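The Gray One

My mother folded everything in thirds. Towels, pillowcases, the good tablecloth from Prondton, even the dust rags, which went back under the sink as neatly as if company might ask to see them. So when I finally sat down to sort her laundry in October, a whole month after I had promised my sister I would, I told myself that thirds was the least I could do.

I started with the gray one. It was the softest thing she owned, a knit in that shade she always called gray and I always called blue, and we had argued over it pleasantly for 20 years without either of us giving an inch.

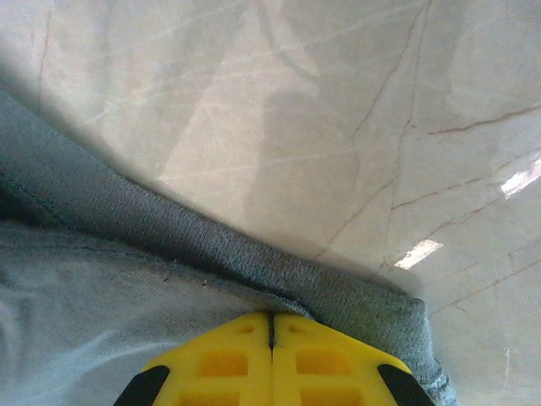 The soft knit, up close. Gray, she would say.

She bought it at Tukico, the shop by the ferry that sold yarn in the front and soup in the back, so that for the whole first winter it smelled faintly of leeks. She wore it over her knees, and over mine when I was sick, and once over a crate of tomato seedlings on the night of a late frost. It had been washed more times than any cloth ought to be, and still it had that little fuzz to it, and when you ran your thumb along a rolled edge you could feel the ridges of every row.

I laid it down and lifted one corner, meaning to find the next corner and bring the two together. That was how she did it – corner, corner, shake, and down it came flat as a letter. I lifted mine and the rest stayed in a heap.
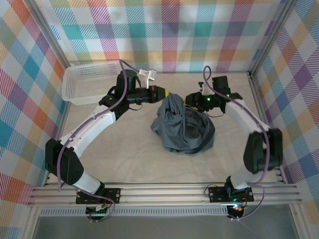

I tried again from the other side, and then I turned it over, which only moved the heap. I could hear her in the kitchen of my mind, running the tap and pretending not to watch. She was never one to take a thing out of your hands. She would let you struggle until you sighed, and then she'd say that her own mother had folded in halves, over in Enton, and that the family had survived it.

So I sighed, good and loud, and I folded it in halves. It came out crooked, one side hanging past the other by the width of my hand, and I smoothed it down and left it crooked. Then I pushed it over to the far side of the table, out at the edge where the striped fabric was, and stood there a while with my hands feeling rather large.
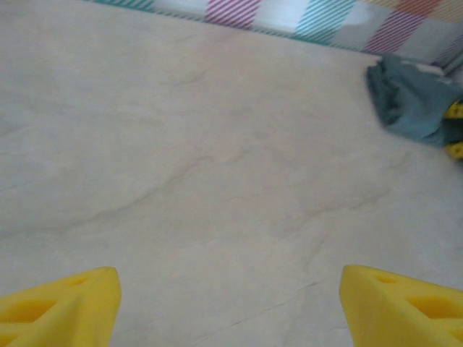 There were still the towels to do, and the pillowcases, and a drawer I hadn't had the courage to open. My sister called at 12 to ask how far along I was. I said I had finished one thing. She was quiet for a moment, and then she asked me which one, and I told her the blue one.

"Gray," she said, and I put the kettle on and pulled out the drawer.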